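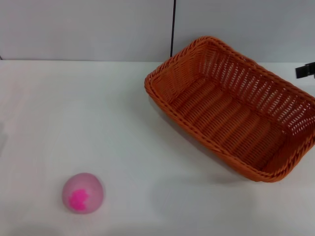
Livosia Tabletop Objects: data card

Version 2
Maintainer: Virgilio Fajardo
Last revised: May

Summary

Livosia is a set of 1,000 still images of household items on a plain white tabletop. The subject is small tidying work: a loose item, a container, and the distance between them. The set was put together for people who sort, label or search pictures of everyday objects and want material with little background clutter.

Contents

Each record holds one image, one object list and one quality code. Records are grouped into 5 folders by container type: woven baskets, trays, bins, bowls, and bags. The woven basket folder is the largest and the one most users start with.

Objects

Basket. Rectangular, rounded corners, burnt orange. The floor is made of parallel woven strips and the rim is a thick, twisted band that looks like rope. Openwork lattice on the far side wall. Label: basket_woven. Do not use basket_wire for openwork walls; that label is for metal only.

Ball. Small, round, pale pink to mauve, translucent, with a bright magenta patch. Label: ball_soft. The patch is not labeled separately. Earlier drafts split it out as "beads" and the two label passes did not agree, so the split was dropped.

Table. Plain white. Label: surface. Shadows belong to the surface and are never outlined as part of an object.

Layout field

The layout field takes one of three values:

apart — the item is on the table with open surface between it and the container
touching — the item is against the outside of the container
inside — the item is within the rim

If the container runs past the image border, label what is visible and set truncated to yes. Do not guess the missing corner. If the item is partly hidden by the rim, use inside and set occluded to yes.

Color names

Color names come from the Etham word list, which is short on purpose. Burnt orange, rust and terracotta all map to orange. Mauve and blush map to pink. The shaded interior of a basket is often much deeper in tone than the lit walls; use one color name for the whole object.

Quality codes

0 — sharp, all objects can be named
1 — soft, objects can be named with care
2 — no object can be named

Code 2 images stay in the set. They get an empty object list, a blank layout field and no color names, even when a neighboring record makes the content easy to guess. 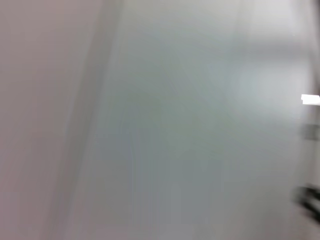 Quality code 2. Pinkish gray at left, cooler pale gray at center, brighter toward the upper right. Object list empty.

Known issues

Some pale items are hard to outline against the white table. The Faltau viewer raises contrast on load, which helps, but outlines drawn that way tend to run slightly wide.

File names in the bags folder use an older numbering style. The Stamatopoulos index maps old names to new ones and should be read first.

Corrections go to the maintainer with the record number and the field to be changed.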